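A closure should cost more than a press release

January 2022

Tovico will shut its Ruddock packaging plant in March, and 300 people will lose their jobs. The company gave the works council 20 days to respond to a plan that had plainly been settled long before.

I have no quarrel with the idea that a factory can stop paying its way. Ruddock's orders had been falling, and the Mirkum line needed money. What I object to is the timetable. Staff asked for the accounts behind the decision and got a slide deck. They asked whether a buyer had been sought and were told the question was under review.

The severance offer is poor too. A flat $3000 on top of the legal minimum, the same for a new hire and for someone with decades on the floor, does not reward service.

When Skornton closed its depot, the unions won three extra months through the court. Some workers found jobs in that time. The company survived the delay.

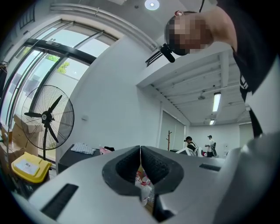

What the law should require

Any firm closing a profitable group's plant should have to open its books to an outside expert before notices go out. It should also have to show written proof that it looked for a buyer. Until both are done, the clock on consultation should not start.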